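August 31, 2022

The picking arms have been on the returns floor since April, so I thought I'd write down how it has gone.

Trokum takes in mixed returns for a few online shops. Before the arms, each of us stood at a bench and emptied totes by hand, one item at a time, scan and sort. My best day was 1,013 items and I couldn't lift a kettle that evening.

Now there are 2 arms and 6 of us on a shift, down from 7. The seventh was Annag Menzies, who wasn't let go - she moved to the repairs desk and earns a bit more. The arms take the odd-shaped stuff out of one bin and put it in the next. We deal with whatever they leave behind, mostly soft things and anything see-through.

My wrists are better. The talking has gone, though. At the benches you chatted all morning, and now we're spread out, each watching our own bit. Breaks are fixed as well, where they used to be when you fancied one.

The training was two afternoons, mostly on when to press stop. I would have liked more on why it gets stuck, as we're the ones who have to clear it. I've asked, and been told something is planned for the new starters.
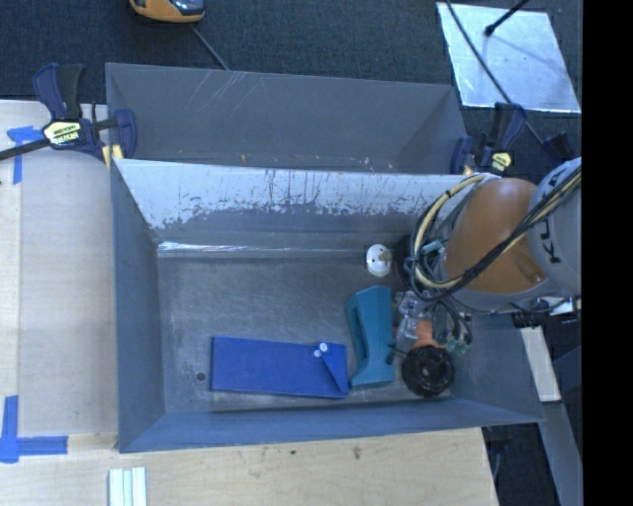 Does the arm decide how fast people have to work?
The shift lead sets the pace each morning, and anyone on the floor can ask for it to be slowed.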